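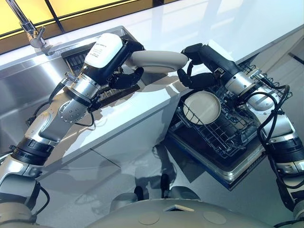

Plates and the open dishwasher, kitchen counter by the sink.

KITCHEN CORNER: Plates, racks and the Great Dishwasher Question

Quick one this month, the newsletter has to go out by 4 and I still have the parking item to write.

So. Dishes. After the spring supper at the Utport hall we had 165 dinner plates to get through and one dishwasher. One. Ran it till almost 2 in the morning. Several of you wrote in afterward asking if there's a better way to load the thing, and a few of you wrote in to say other people load it wrong. Both kinds of letter welcome. Only the first kind gets answered.

Scrape, don't rinse. Biggest change we made. Bits of food in the trash or the compost pail, plate goes straight in the rack. We were rinsing everything under the tap, then washing it, then wondering about the water bill. Exception is egg. And oatmeal. Oatmeal is cement, give it a soak in the sink first.

Big plates go in the bottom rack, dirty side facing the middle. One plate per slot. I know two will fit. Two come out with a ring of gravy in between and then somebody has to do them over, and at the last supper that somebody was me.

Small plates can go near the front if they don't lean on anything. Check that the spray arm still spins before you shut the door! Give it a push with a finger. A tall platter or a ladle handle will stop it dead and you get a full load of warm dirty dishes.

Hold plates by the rim, both sides, especially wet ones. We lost four in the spring, all on the way between the counter and the rack, all one-handed. The Plelten set is heavier than it looks and there are no replacements, the pattern is discontinued. If you chip one, put it on the shelf by the back door, don't slip it back in the stack. Chipped ones are going under the plant pots.

The wire rack in the sink. Love it. Keeps things up off the drain and you can stand a few plates in it while the machine is running. Also saves the bottom of the basin from getting scratched up by pans. Take it out once a week and scrub the feet, they get slimy. An old toothbrush does it. Please not the good brush.

Counter. White counters show everything, coffee most of all. Wipe as you go, plain dish soap and a soft cloth, then dry it. No scouring powder, it takes the shine off and you can't put it back. Put a towel down before you stack plates on it and there's less clatter too.

Filter!! Under the bottom rack, twist and lift. When was it last cleaned at your house? At the hall it was (going by what was in there) around Thanksgiving. Rinse it in hot water, poke out the corn, put it back in and make sure it clicks. Takes a couple minutes. The smell went away the same day.

Unloading. Bottom rack first, then top, so the puddles sitting on the upturned mugs don't drip on the dry plates. I'd been doing it the wrong way around for my entire adult life. Leave the door open a bit afterward so the inside can dry out. If you have a toddler or a dog, maybe don't leave it all the way down. Reader in Jurkeritz wrote that her beagle pulled out the whole silverware basket and took it to the couch.

Detergent. Got asked about this a lot. We've tried the tablets and the powder and I can't see much difference on plates. Powder's cheaper for the hall, we buy the big tub and it does us a couple of seasons. Less than you think in the cup. If the glasses come out cloudy try using less before you go buy something else.

Now the money part. Dishwasher fund is at $575, thank you, mostly from the bake table and the Acharya Street yard sale. We're looking at a second machine, used, to go next to the first one. Plumber says the line will take it. Still need $40 for the hose and fitings, so if you owe for supper tickets, now would be a lovely time. Envelope is in the drawer under the coffee maker.

Also wanted for the hall kitchen: dish towels (cotton, not the fuzzy kind), a drain tray, a second pair of large rubber gloves. No more mugs please. We have so many mugs.

Next month is freezers, what to keep and what to finally throw out. Send me your tips and your confessions. Anyone who has my blue casserole dish from the supper, lid has tape on the bottom, I would like it back, no questons asked.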